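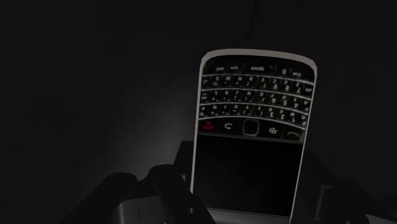

Machines and Everyday Work
Handout 6: Can it do the chores yet?
Aniela Dudek, February term

Read before the seminar. The short answer to the title is no, and those of you who came only for that may now go and get a coffee. The rest of the handout is about why the answer is no, which chores are closest to becoming a yes, and why the people selling the yes have been doing so for longer than most of you have been alive.

1. What counts as a chore

Last week we looked at factory robots, which are very good at their jobs and have been for decades. A welding arm on a car line does the same thing in the same place until someone switches it off. The car body arrives where it should. The lighting is dull and reliable. There are no cats.

A chore is a job of another sort. "Tidy the sitting room" names no objects and no places, and gives no clue as to when you are finished. My mother and I have disagreed on that last point for years, and we are both supposed to be intelligent.

For this course, a chore has to meet these conditions:
- the things to be handled are not known beforehand
- they may be lying any way up
- the person asking will not explain properly
- breaking something matters

Note that shelf picking and packing returns in a warehouse pass this test. The line between household and shop floor is thinner than the brochures suggest.

2. Picking up small things

Take the commonest request in any home: get that thing off the sofa. It splits into finding the thing, deciding what it is, reaching it without hitting the furniture, closing the fingers on it, lifting, and taking it somewhere sensible. Each stage has its own research literature and its own way of going wrong.

Sofas deserve a special mention. Dark upholstery gives a camera very little to go on. Cushions give way when pressed, so the surface the robot planned for has moved by the time it gets there. And anything small heads for the join between seat and back, where two soft surfaces meet and there is no room for fingers.
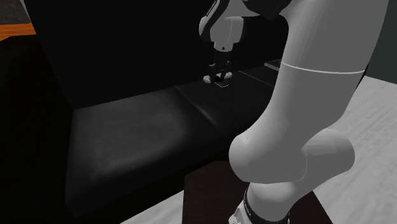 People solve this by shoving a hand in and feeling about. A gripper with two stiff fingers has to come at the object from above, with the arm folded so that its elbow clears whatever else is nearby. Most of the planning effort goes on the elbow.

Flat objects are the worst. A mug has sides. A plate or a phone lying down offers a thin edge, and the finger has to get under it or pinch it from two sides at once. The tricks you will meet in the reading are sliding the object to an edge, tipping it with one finger, or using suction. Suction is excellent on glass and hopeless on a sock.

3. Which way up?

Holding an object is half the job. The robot must also know how it is holding it. A phone gripped upside down is safe enough, but hand it to someone and they have to turn it round, which is a poor showing for an expensive assistant. If the task was to press a key, the difference between top and bottom is everything. Keypads and small buttons help here, being full of landmarks. A blank screen is far less use.

4. Practice without breakages

Much of the training is done in simulation, where a dropped phone costs nothing and the sofa never wears out. The trouble starts on moving to real rooms. Simulated leather is smoother than leather, simulated fingers don't slip in the same way, and nobody has modelled the crumbs.

Our running case is the Alteo trial at the Makowska flat. Over 744 attempts at fetching small items, the arm managed well on boxes and bottles and badly on anything thinner than a paperback. An average successful fetch took 39 seconds. The tenant, asked to do the same job for comparison, declined to be timed and brought back a cup of tea as well.

Compare the Flovora packing line, where 20 kinds of item come down one belt in good light. Same sort of arm, far better results. Before you credit the software, look at how much of the difficulty was removed by the belt.

5. Reading a demonstration

When shown a film of a robot doing housework, ask:
- Is it playing at normal speed?
- How many attempts came before this one?
- Who put the object there, and did they know where the arm liked it?
- Is a person steering?

The Clavness film on the reading list runs for 22 minutes and answers only the first of these. Watch it anyway. The laundry section is very funny if you have ever folded a fitted sheet.

6. For the seminar

Choose one chore you did this week and write down every step, including those you did without thinking. Mark the step you would least like to hand to a machine, and say what it would have to get wrong before you took the job back. One side of paper. Bring two copies, as the printer on our floor remains beyond the reach of automation.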